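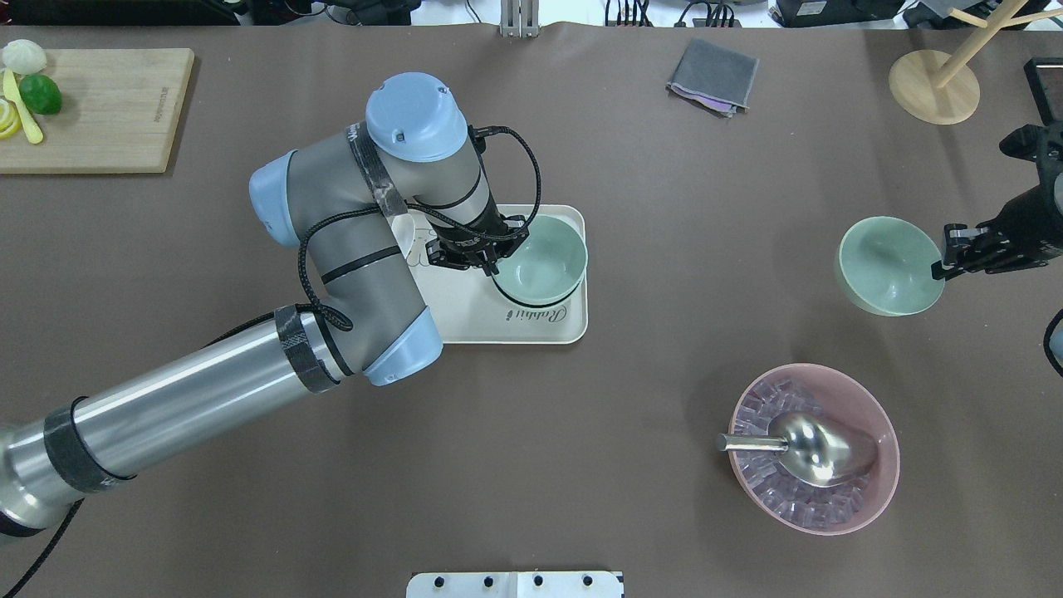
Redaktion Zellenbau, Evham
Instandhaltung und Einrichtung

Galerie: Zweiarmzelle Ki am Standort Plamport

Im Mai haben wir die Zelle Ki neu eingerichtet. Anlass war ein Versatz am linken Arm, der beim Greifen von Schalen am Rand auffiel. Die Greifpunkte wurden einzeln angefahren und neu gespeichert. Das Programm Kuser umfasst jetzt 215 Wegpunkte, sechs davon betreffen den Rand der Schalen.

Beim Einlernen achten wir auf die Kabel. Sie laufen außen am Arm entlang und brauchen am Handgelenk genug Spiel - zu kurz gebunden, ziehen sie bei gedrehtem Greifer.

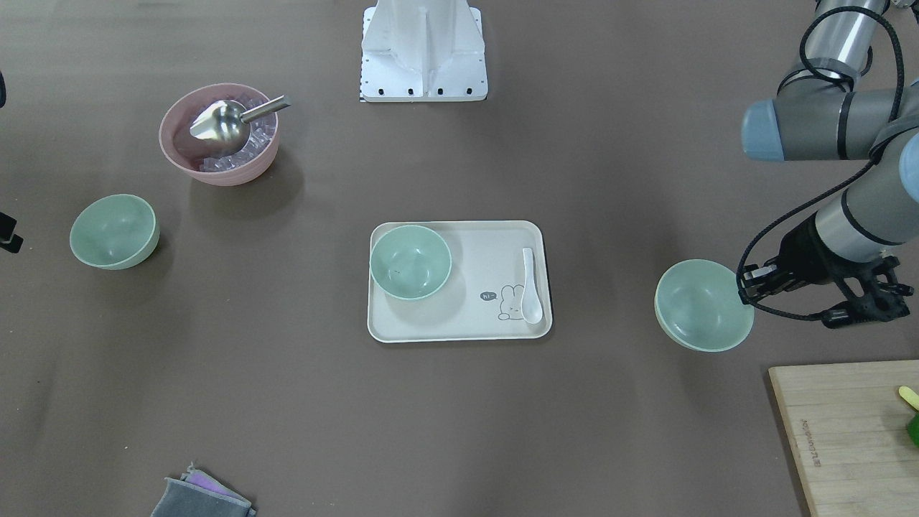
Ein Leser aus Plamport fragt, ob man die Greifkraft nach jedem Fingerwechsel neu einstellen muss. Bei uns ja, und zwar zuerst mit leerer Schale.

Danach folgt die Kontrolle der Grundplatte. Die Schrauben werden mit dem Drehmomentschlüssel geprüft, beide Arme stehen dabei in Parkstellung. Wir wiederholen das alle drei Monate und tragen die Werte ins Zellenbuch ein.
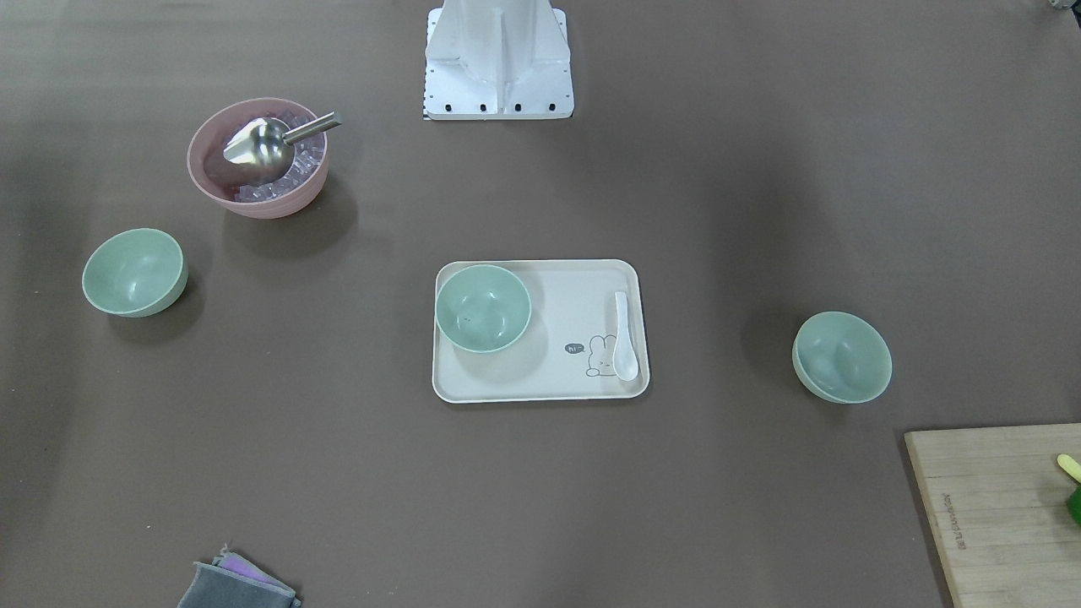 Sockel und Arbeitsfläche, Arme außerhalb des Arbeitsbereichs.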